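Section 4: Setting up the plate task

Grotstead Robotics Club, member handbook. Revised 8/1/22 by Marjan Khosravi.

Read section 3 first. If the arm has not been homed, nothing in this section will work, and you will blame the gripper.

The plate task is the one we enter at Nestdale. The arm picks a piece of food off a plate and puts it down somewhere else. The competition pack calls this "everyday kitchen assistance". I would call it moving one thing a short way under good lighting, but those are the rules and we have to set up to them.

4.1 Before you switch on

1. Clear the near table. Bags, mugs and laptops go on the floor by the door.
2. Check that the arm's cable hangs free behind it and isn't trapped against the wall.
3. Wipe the table top with a dry cloth. Spray leaves a shine that upsets the vision software.
4. Find the emergency stop and say out loud who is holding it. That person does nothing else.

CAUTION: Keep hands off the table whenever the arm has power. The Heydari software has a "safe approach" setting. Lambros tested it in May and it slowed down for a cardboard tube but not for his sleeve. Treat it as decoration.

4.2 Placing the plate

5. Put the plate on the near table, well in from the edges.
6. Lay one piece of food across the middle. One piece only. The software claims to handle several, and I have yet to see it.
7. Set the food at a slant to the table edge. A piece lying square makes our results look better than they are.

Note: Don't nudge the plate after a failed try to help the arm along. If you touched it, the run doesn't count, and you write that down.

4.3 Starting position

8. Choose HOVER from the menu and wait for the arm to stop.
9. Check that the fingers are open, pointing down and clear of the plate.
10. If they are over the food already, move the arm away to one side and save the new position. Starting directly above is cheating, whatever Jarnow's team does.

4.4 Running and logging

11. Run the task 20 times without changing any settings.
12. Write down every try, including the ones where "it nearly had it". Nearly is a miss.
13. Give the sheet to Parisa Pakzad before you leave.

Our log stands at 1,371 tries. Please don't quote a success rate to parents or sponsors from one good evening. Firouzeh had a run of 8 clean lifts in a row and we were planning the trophy shelf. The next session was dreadful, with the same settings and the same plate.

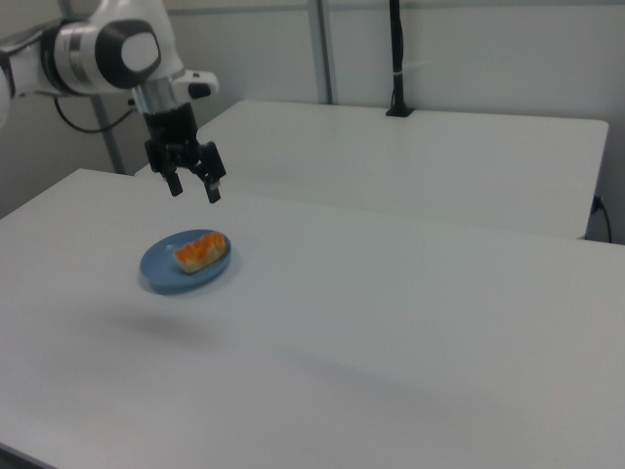 If the arm stops short of the food more than twice running, go back to step 8 and save the position again before you touch the grip settings.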